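Let the Robotics Club Stay in the Simulator a While Longer

Every March, when the budget for the after-school clubs comes around, somebody at Waston asks me when the kids are going to get a real robot. It's a fair question and a kind one, and I've never given it the long answer it deserves, so I hope you'll pour yourself a coffee and bear with me.

We have 13 students in the club this year, and what they have built so far lives entirely on the screens of the school's older computers. They call their practice kitchen Drullimcombe, after a village one of them made up in fourth grade (there was a map, and I still have it). All fall they have been teaching an arm to pick things up off a counter in that kitchen and put them down somewhere sensible.

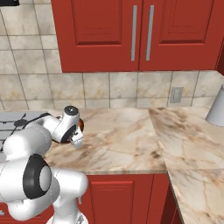
My feeling is that a club learns best where a mistake costs a restart and a groan. I came to teaching from a machine shop, and I remember how carefully we new hires avoided touching anything expensive, and how little we learned that way! My students have no such fear. They'll bring those two white fingers down to just above the marble, out over the counter, and argue happily over whether to go a hair lower. Then they try it. If it goes badly they laugh, change a line, and try again before the bus comes.

Now, I know what a simulator leaves out. Real motors get warm, real cables snag, and a real tomato is never quite the shape you planned for. The parents who tell me this are right, and I'd love for us to have an arm of our own someday. The one we priced came to $1292 before shipping, though, and it would mean one student driving while twelve others watched over a shoulder. I've seen clubs run that way. The same two or three confident kids end up with their hands on everything.

So I would ask the school to be patient with us, and to put this year's money into memory for those poor computers, which need it badly. The kids have plans for the red cabinets next, handles and all, and they've already started quarreling over which door to open first.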